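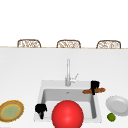 dunbar_k
Our right arm has started freezing mid-task in the sink scene and I can't find the cause. The sim is the standard kitchen island, two arms, and the job is to move the bread out of the sink area and onto a plate. The right gripper has hold of the loaf back by the faucet, and the loaf is lying across the rear rim of the sink. At some point after that the arm stops and the controller throws a joint torque limit. The left arm keeps going as if nothing happened. We're on Plukis for the physics and the Drekano controller on top. It fails on 11 seeds out of the last batch and the same seeds fail every time, so it's at least repeatable. Nothing changed on our side except the asset update. Has anyone else hit this?

mwest
What does the contact log say right before the fault? If the loaf is touching the sink and the gripper together you may be getting a squeeze the solver can't settle.

dunbar_k
Contact count jumps a lot. Normal is low, then it goes past 1,000 for a few steps, then the torque fault.

Fraser Halliday
That's the bread mesh. The new one has a rough crust and somebody left the collision geometry the same as the visual geometry. Every bump is a contact. Swap it for a capsule or a few convex pieces and run the bad seeds again.

tinroof
I don't agree that it's the mesh. We use the same asset pack and ours runs fine with the rough loaf. I'd look at the controller. Drekano has a stiffness default that is too high for anything held against a fixed edge. Lower it and the arm gives a little when it pushes on the rim.

Fraser Halliday
Yours runs fine because you don't drag it over a sink. Lowering stiffness hides the problem.

tinroof
It's also how you'd set up the real arm. You wouldn't run a real one that stiff next to a hard edge. So I don't see how that's hiding anything.

mwest
You could both be right. dunbar_k, change one at a time please, or we'll never know.

dunbar_k
Did that. Results on the same failing seeds:
Stiffness down, old mesh: 3 still fault. The rest finish but the loaf skips along the rim.
Stiffness back to default, convex pieces: none fault.
So the mesh is most of it. I'm going to keep both changes for now.

tinroof
Fair enough. I'd still keep the lower stiffness.

Cameron Haldane
Different question. Why does the left arm keep moving after the right one faults? We had this on hardware at Brosell in March. One arm tripped, the other kept following its plan and ran into it. Bent a finger and cost us almost a whole shift. If your fault handling is per arm in sim, it's probably per arm on the robot too.

dunbar_k
It is per arm. I took it as normal and didn't think about it.

Fraser Halliday
It's the default config — there's a shared stop option but it's off. I wouldn't bother in sim. You lose the rest of the episode data.

Cameron Haldane
I would bother. People copy the sim config over when they move to the real cell. That is how ours got there.

mwest
Agree with Cameron. Turn it on, and log the fault so you can filter those episodes later.

dunbar_k
Shared stop is on as of 12/2/20. Tested by forcing a torque fault on the right side and both arms hold position. Still have to check it the other way, left arm first. I'll post the mesh settings when I'm back at that machine.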